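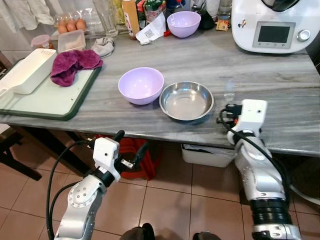 Mared Morgan thinks the rye is getting its salt far too early, and that if I held it back until after the first rest I'd stop getting those tight little crumbs she complained about last time. I wrote that on the flour bin so I couldn't pretend to forget it. So, October, rye notebook, back to the Plestirico loaf, and I'm trying it her way.

What I mixed
Batista medium rye, the last of the old sack (3,365 g when I weighed it before starting, so plenty). Dema starter, fed at 6:30 in the morning and domed by noon. Two doughs, same everything, 200 g of starter in each. Dough A got salt with the water. Dough B got salt after a 30 minute rest, sprinkled on and squished in by hand, and wow is that unpleasant with rye! It goes like wet cement and then it goes like wet cement with sand in it. I gave up on even distribution somewhere in the middle and just folded the thing over itself until my wrist complained.

Water was 100 g more than Adalberto's card says for this flour. His card was written for the finer grind and I've been ignoring it since spring, but I keep forgetting to write down that I'm ignoring it, which is how Anselmo ended up with bricks. Sorry, Anselmo. It's written down now.

During the rise
B moved first. I wasn't expecting that to be so obvious - the cracks in the floured top were showing by 2:15 and A still looked like a smooth gray pillow at that point. A caught up later, but never quite got the same wide cracks. 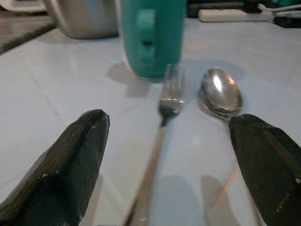 I put both in the Mestis oven as soon as A had any cracks at all, so B probably went in a bit over. Ought to stagger them next time, but then they aren't in the same oven at the same moment and Cathal will say the comparison is no good. He'd be right too. The left side of that oven runs hotter and I swapped the tins halfway, for whatever that's worth.

I also forgot the steam for the first few minutes. Both loaves suffered equally, so I'm calling it fair.

Out of the oven
Left them wrapped in a towel overnight and cut them in the morning. B has the more open crumb, no argument, and it slices without gumming up the knife. There are a couple of salty streaks where I didn't work it in enough (one of them made Jeferson pull a face). A is tighter and a little sticky near the bottom, but I like the flavor better. It's sourer, rounder, more like the loaf I had in mind when we started this. Jeferson liked B. Mared hasn't tasted either one yet and I'm sending her the heel of each, unlabeled.

The streaks bug me. I could dissolve the salt in a splash of the water and hold that back, which would save my wrist too. Why I didn't think of it with my hands in the bowl, I don't know.

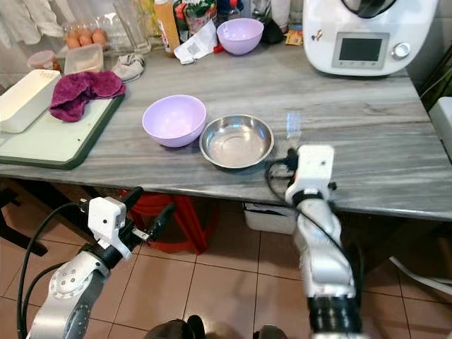 Next round
Same two doughs, salt dissolved for B this time, 30 g of water kept aside to do it. Steam on before the tins go in, not after. I want a third dough with no change to the salt but a cooler rise, just to see if the sour flavor in A is about time more than anything. Cathal, if you read this, can you leave me the long tins? The short ones stick in the corners and I've greased them every way I know.

Starter went back in the fridge at 4:40, stiffer than usual. New sack of Batista is under the shelf, still sealed.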